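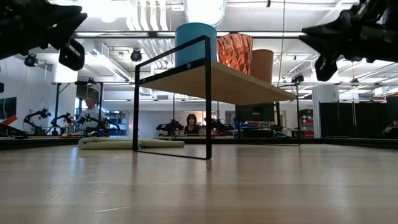 Low shelf with the containers, the tall teal one on the left

Sendale Home and Kitchen Board > Food storage > Small moths in the flour, second time

Started by msimard_edgate
Apr 10, 2025

Good evening to all. I have read this board for a long time but it is my first topic, so please excuse me if it belongs in another section.

In March I found small brown moths in my kitchen in Edgate. They came from a bag of buckwheat flour which I had kept too long at the back of the cupboard. I threw away the bag, I washed the cupboard with vinegar, and I believed that the matter was closed. Now I have found threads again, very fine, like a spider web, in the rye flour. I weighed what I had to throw out and it was 966 grams, almost a full bag. It makes me sad to waste food in this way.

I wish to move all dry goods into closed containers. My questions are these. Is it enough to use containers, or do I need to freeze the flour first? And must I throw away also the things which look clean, such as rice and lentils? I bake bread two times in a week, so I cannot live without flour in the house.

Thank you in advance for your patience,
Marlene Simard

ovenmitt_paul wrote:
Welcome Marlene. Yes, freeze. Four days minimum, a full week if you have the space. The eggs can already be in the flour when you buy it, and then a tight lid just gives them a nice private room. Leave the bag closed while it comes back to room temperature or you'll get moisture in it.

Lentils and rice I would sift through and freeze too, no need to toss them if you don't see webbing.

graingirl wrote:
Second the freezer. Also check the places that aren't flour. Mine were living in a box of herbal tea and a string of dried chilies. Birdseed and dry pet food are worse than anything. Nuts! Chocolate with nuts in it!

Tansy wrote:
I'm going to disagree on keeping the rice. If you've had them twice in the same cupboard, get rid of everything that was open and start over. I tried saving things the first year and it cost me more in the end. A bag of rice isn't worth another summer of moths.

ovenmitt_paul wrote:
Tansy, that can be a couple hundred dollars of food for someone who bakes. A week in the freezer kills eggs and larvae. I've done it for years.

Tansy wrote:
If the freezer is cold enough, and if it's not packed so full that the middle of the bag stays warmish for a day. Lots of people have the little compartment on top of the fridge. Marlene, which do you have?

msimard_edgate wrote:
Thank you for so many answers already. I have the small compartment, as Tansy supposes. It has no thermometer, but the ice cream becomes very hard in it, so I hope it is cold enough. Only one bag of flour fits, if I first take out the peas.

I have looked in the tea. It is clean. In the walnuts I have found one larva, so the walnuts are now outside in the trash – I did not taste them.

hal_b wrote:
Cheap thermometer from the hardware aisle. Zacharias had them for 99 cents last time I was in, next to the light bulbs. You want 0°F. If it's reading 15 or so, leave the flour in longer.

And pull out the shelf pins. Seriously. Larvae crawl off to pupate and they love those little holes. Vacuum the holes, the hinges, the underside of the shelf, the corner where the wall meets the ceiling. Then empty the vacuum outdoors.

graingirl wrote:
The ceiling corners! I cleaned for a month before I looked up.

msimard_edgate wrote:
I have now removed the pins with a small pair of pliers. In two of the holes there was something white, like cotton. I believe we have found the hotel. I vacuumed everything and I also looked at the ceiling, where there was nothing.

May I ask also about traps? At Tosus they sell the sticky ones with the scent. The lady in the shop said that they solve the problem, but I am not sure if I understood her correctly.

Tansy wrote:
They catch males. The females keep laying. Good for knowing if you still have moths, useless as a cure. Put one up, write the date on it, and look at it every so often.

ovenmitt_paul wrote:
Agree with Tansy on this one. One trap per kitchen is plenty, and don't hang it next to an open window or you're inviting the neighbors'.

lidless wrote:
Nobody mentioned bay leaves yet, my grandmother put one in every jar and never had a moth.

hal_b wrote:
My mother did too and we had moths every August.

lidless wrote:
Maybe she used old leaves.

graingirl wrote:
They do smell nice. I wouldn't count on them. What matters for containers is the seal. Glass with a rubber ring, or plastic with a gasket you can feel. Screw lids with no liner are not good enough, the tiny ones can climb the thread. Test yours by filling it with water, closing it and turning it over above the sink. If it drips, use it for spoons.

msimard_edgate wrote:
I have made the test of graingirl with my old glass jars. The ones with the rubber ring stayed dry outside. Two with screw lids were dripping, so they will hold buttons from now on.

The rye is in the freezer since this morning, the peas have moved to my neighbor, and for the rice I will follow Tansy, with apologies to Paul. It was an old bag in any case. The lentils I will sift and keep.

If the trap is still empty after some weeks I will write it here. Does somebody know if whole grain flour can stay in the freezer all the time, also for bread with yeast?

ovenmitt_paul wrote:
It can, and whole grain keeps much better that way. Measure what you need the night before and let it warm up on the counter, covered. Cold flour will slow your dough down a lot. No apology needed for the rice.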